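Chapter 9
Sorting Out the Craft Table

I used to tidy my craft table by shoving everything into one big drawer and leaning on it until it shut. Then I'd need the scissors. If you've got a drawer like that (I bet you have!), this chapter is for you.

We'll start with the bits that live on top, because those are the ones we reach for all day long – cloth, tape, something to cut with, and a tray for the small stuff.

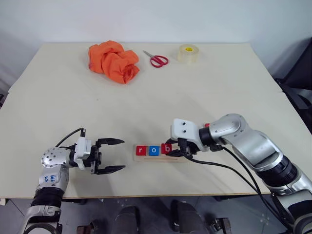
Figure 9.1 Scissors and tape towards the back, letter blocks in the tray.

I love a shallow tray for letter blocks, as you can read them at a glance and spell as you go. Cloths are another matter, and mine always end up in a heap, so folding gets the first exercise. Clear your own table now and set a timer for 30 minutes.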